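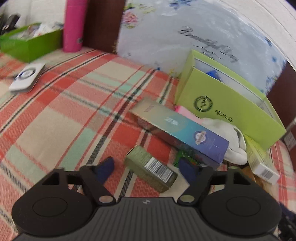
The Parcel Tin

My gran kept a tin for things that came in the post, and when the tin got full she bought a bigger tin, and that's how I ended up on her bed one wet November afternoon with the whole lot tipped out over the plaid cloth.

"Just sort it," Mum had said from the hall. Easy for her!

So I started with the little olive-green box, because it was small and I thought small would be quick. It had a white barcode label on it and that was all the help it gave me. I shook it. Something slid from one end to the other (not a rattle, more of a shuffle) and I put it down again, feeling as if I'd read somebody's diary.

Next to it was the long one. Oh, I loved the long one. Teal going into blue going into violet, like the sky over Gudodville when the ferry's late, with white writing across the middle that I couldn't read a word of. Gran couldn't either, I'm fairly sure. But she'd had a pen friend, Aicha Benmoussa, who moved about a lot and posted her whatever she fancied from wherever she'd got to. Sweets, mostly. Soap. Once a single glove, with a note saying the other would follow.

There was a shiny green wrapper poking out from under the long box and I left it where it was, all crinkled.

"How are you getting on?" Mum called.

"Nearly there," I said, which was a fib, I'd been at it for 15 minutes and hadn't moved a thing.

She came and sat down on the other side of the cloth. She picked up the green box, gave it a shake, and listened.

"Did the glove ever come?" I asked.

Mum turned the box over and started picking at the flap with her thumbnail.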